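Sandley Road Residents' Group — minutes, Monday, 7 p.m., back room at the Citero

I'm doing the minutes again, so you get my version. We started late while people found chairs, and last month's notes were approved once I'd fixed the spelling of Safavi Street (sorry, Safavi Street).

Parking came first and it took most of the hour. The city wants to put permit signs on our block from the Arar bakery down to the bus stop, and a permit would run $60 a year per household. I read out the letter, which covers house numbers up to 161 and then just stops, so the four homes past the bend don't know if they're in or out. I'm calling the permit office to ask. Several people like the idea of permits but want guest passes in writing before we say yes to anything.
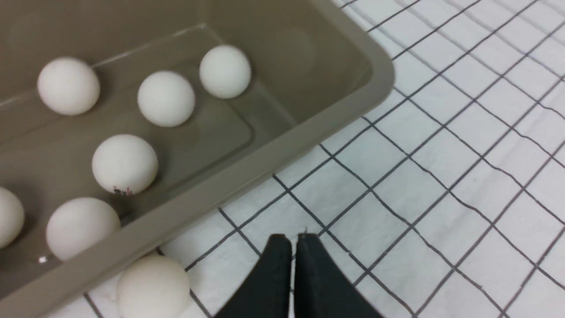 Mehrangiz Ghasemi said she would pay the sixty dollars happily if it meant she could unload groceries at her own door, but she wanted to know what happens on street sweeping days, when half the block has nowhere to go as it is. Good question! It's going in my call to the permit office too.

Next, the money. We had $2,940 in the account at the start of the month and $2,943 now, so the interest is not going to buy us a bench. We talked about the bench anyway — wood or metal, facing the street or facing the trees — and voted to get two quotes for each kind. 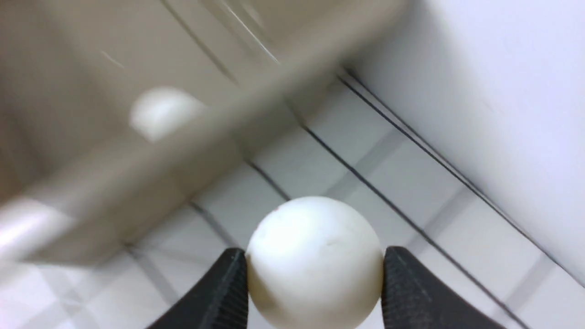

Speed bumps went quicker than I expected. We agreed to ask for two, one on each side of the school crossing, and I'll write the request this week. There was a long side talk over how tall they should be. I said a car ought to notice more than it would driving over a white ball the size of the ones you play table tennis with, and that got into the notes as our official position until somebody finds the city's real numbers.

Leaf pickup is moved to next month's agenda. We wrapped up at 8:40, and the blue umbrella left by the coat rack is at my house.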